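NOTES - keeping old computers going in a small office
lunch talk, Sunday session, 2 pm slot. Talk slower than last time!!

Open with the question. Who here has a PC at work older than seven years? Hands. Keep your hand up if it still does everything you need. (Most will stay up. If not, skip the joke and go on.)

Point one: age is not a reason. "It's slow" is a symptom. Find out what kind of slow first.

Keep talking.
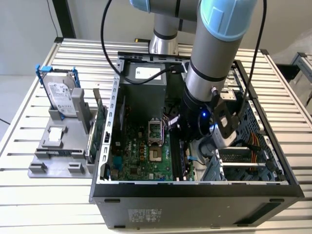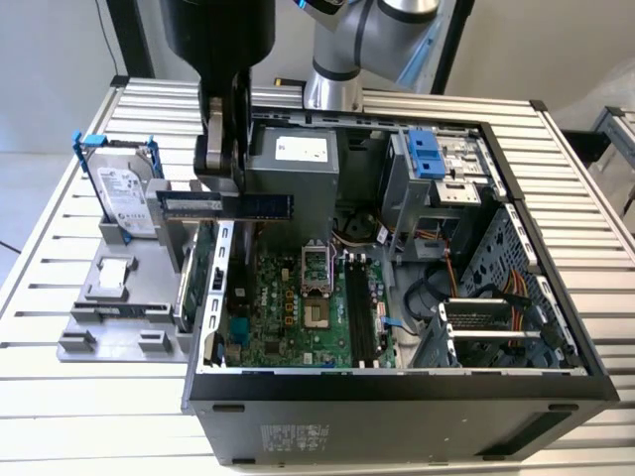
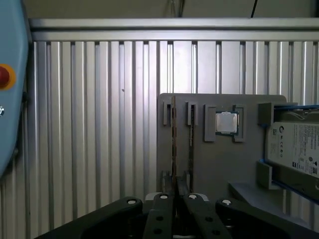
OK so. What kind of slow.

- slow to start up, fine after: nearly always the disk, or forty things launching at login
- fine in the morning, crawling by three: memory. Browser tabs. Everybody has that one browser with the tabs
- slow all at once, last Tuesday, no warning: something got installed. Or the disk is dying. Back up FIRST, then look
- loud and slow: dust

Say the dust thing twice. At the Vestness office we had a front desk machine written off as dead, replacement already on order. Fan was packed solid. Ten minutes outdoors with a can of air and it ran another two years. The order got canceled, the money went on chairs.

Safety bit, don't rush this. Shut down, pull the cord, hold the power button a few seconds. Touch bare metal on the case before touching anything else. No socks on carpet. Never open a power supply. Never. If the power supply is bad you swap the whole box, that's it.

Point two: what to spend on, in what order.

First, solid state drive if it still has a spinning one. Biggest change for the least money. People think you bought them a new computer.

Second, memory. Check the type before buying, check how many slots, check the max the board takes. All three, I have gotten this wrong with only two of them checked. Bought a whole box of the wrong sticks for Iyer and they sat in my trunk till November.

Third... stop. Usually stop. New processor in an old office machine is almost never worth it. By the time you find the right chip and the paste and the afternoon, you could have bought a refurb.

My rule: $200 per machine, total, lifetime. Over that, replace it. Somebody will argue with the number. Fine, pick your own number, but pick it BEFORE you open the case. Once the case is open you're emotionally involved.

(pause, drink water)

Point three: the spreadsheet. Boring, sorry. This is the part I want them to take home.

One row per machine. When bought, what's in it, what got changed and when, who sits at it, what they complain about. The complaint column is the good one. Same words showing up for three machines = not the machines. At Skasadard it was the printer driver, whole second floor, and we'd been swaping out drives for weeks.

Put a sticker on the case with the row number. Not on the side panel, panels get mixed up. On the back.

We use Trimo for ours now but a plain sheet is fine, started with a plain sheet, don't let anybody sell you a system for a dozen PCs.

Point four: when to let go. Be firm here, the room is full of hoarders, I am one too

- no more security updates and it goes on the internet: out. No debate
- bulging parts on the board, burnt smell: out
- third repair in a year: out, whatever the third one cost
- person who uses it hates it: count that. Grown adults dreading their desk costs you more than a refurb does

Letting go properly. Pull the drive and wipe it or drill it. Keep the memory, labeled, in a bag, type written on the bag. Keep one power supply of each kind. Not five. Rest goes to a recycler that gives you a paper receipt, keep the receipt with the sheet.

If there's time: the parts shelf. Mine got to something like a whole closet before I threw most of it out. Rule now is one shelf, and if something goes on something comes off. Cables count. Yes, even that one.

Skip if short: laptops. Harder, glued batteries, tiny screws, get the service manual before you start. Tape the screws to a sheet of paper in the shape of where they came from. Swollen battery, don't poke it, don't charge it, take it to the drop off.

Likely questions
- "Can we do this with no IT person?" Yes for drive, memory, dust. Have one person do it every time, not whoever's free
- "What about warranty?" Check it before opening anything. Leased machines you don't touch at all
- "Is refurb safe?" Buy from someone who takes returns. Test it the week it comes, not when you need it
- "How often should we clean them?" Twice a year. More if there's a workshop or a dog
- "What if we have 1,000 machines?" Then wrong talk, but the complaint column still works

Close. Ask them to do one thing Monday: go write down what you have. Just the list. Half an hour.

Handout is the blank sheet, stack by the door. Remind them twice, last time I took the whole stack home again.

Check the clicker batery before going on.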